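4.2 Kitchen tasks in simulation

Each policy was tested on five appliance tasks in the simulated kitchen: turning a hob knob, opening the countertop oven, closing it, sliding the rack out and pressing a button on the microwave. A task was run 20 times with the arm's starting pose varied, and a run counted as a failure if the goal state had not been reached when the time limit expired. No retries were allowed within a run.

Closing the oven door was the easiest task for both Hemow and the Flotano baseline. Opening it was much harder. The gripper tended to arrive at the right height but too far from the door, and the fingers then shut on nothing. Knob turning failed in a different way: contact was made, but the wrist stopped short of the required angle. Adding 10 demonstrations per task helped with the knobs and made little difference to the door.

We do not take these results as evidence that such a machine could be left to work in a home. The layout was known in advance, and spills, clutter and people were not modelled. Ogbonna, the only policy trained on mixed layouts, completed the rack task in 2 of its 20 runs. The start of a countertop oven run is given in Figure 3.

Figure 3. Simulated kitchen with the arm near the countertop oven.

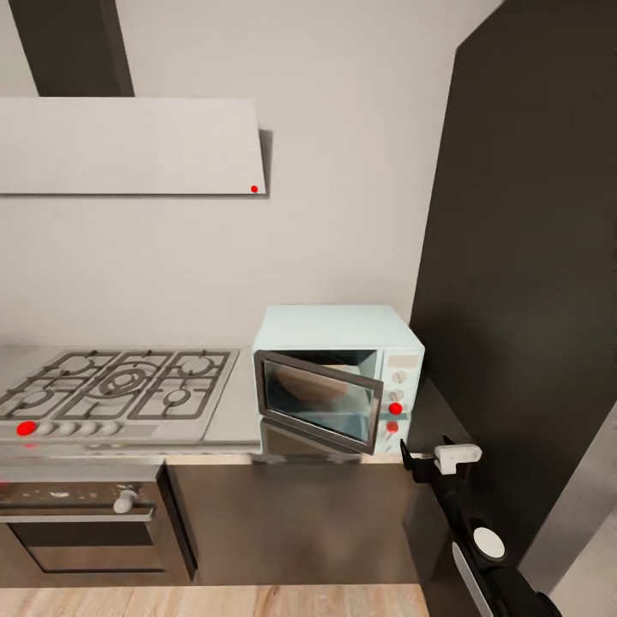
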